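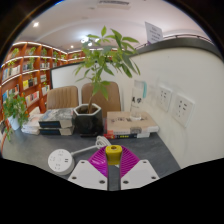
Round power strip and coiled cable to the left, book stacks across the middle of the desk.

How to Plan Power and Cable Runs for a Shared Desk

Updated Jul 19, 2024

This procedure covers a single desk fed from one wall outlet, with a power strip, a lamp and a few small chargers. It does not cover fixed wiring. Anything behind the wall plate is work for an electrician.

Step 1. Make a load list

Write down every device that will draw power at the desk. The rating is printed on the label of the device or its adapter. If the label gives watts, copy the number. If it gives only volts and amps, multiply the two. Use the input figures, which describe what the adapter takes from the wall. The output figures describe what it delivers to the device and are lower.

Add the results and compare the total with the rating on the underside of the strip. Heaters, kettles and laser printers stay off the list -- plug them directly into the wall.

Step 2. Place the strip

Set the strip where the sockets can be reached without moving anything else. Keep it clear of planters, and do not stack paper or books on it. A strip on the desktop is easier to check than one on the floor, but it takes up working space and its cable has to cross the back edge.

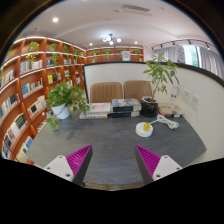 Measure from the outlet to the strip along the path the cable will follow, including the drop behind the desk. Add 6 inches of slack at each end. If the cable is still too short, replace the strip with one that has a longer cable. Do not plug one strip into another.

Step 3. Route and fasten

Run the power cable down one rear leg and keep data cables on the other. Bevex adhesive clips hold well on laminate; on rough or oiled surfaces use the Mevico screw type. Space clips 19 inches apart on straight runs and put one on each side of a corner. Hook-and-loop ties are preferred over zip ties, which can pinch the jacket when pulled tight.

Loose coils are acceptable for a spare length of light cable. A tightly wound bundle under load holds heat and should be opened up.

Step 4. Sort the adapters

Small adapters get separated from their devices. Label each with the device name and output voltage before it goes into a drawer. Discard any with bent prongs, a cracked body or a loose rim. 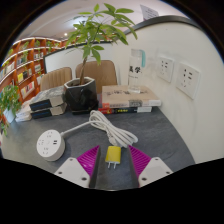 Small yellow power adapter with two prongs.

Step 5. Test

Switch everything on and leave it running for 30 minutes. Touch the strip, the plug and each adapter. Warm is normal. If any part is too hot to hold, unplug it and go back to the load list. Repeat the check in August, when the room is at its warmest, and whenever a device is added.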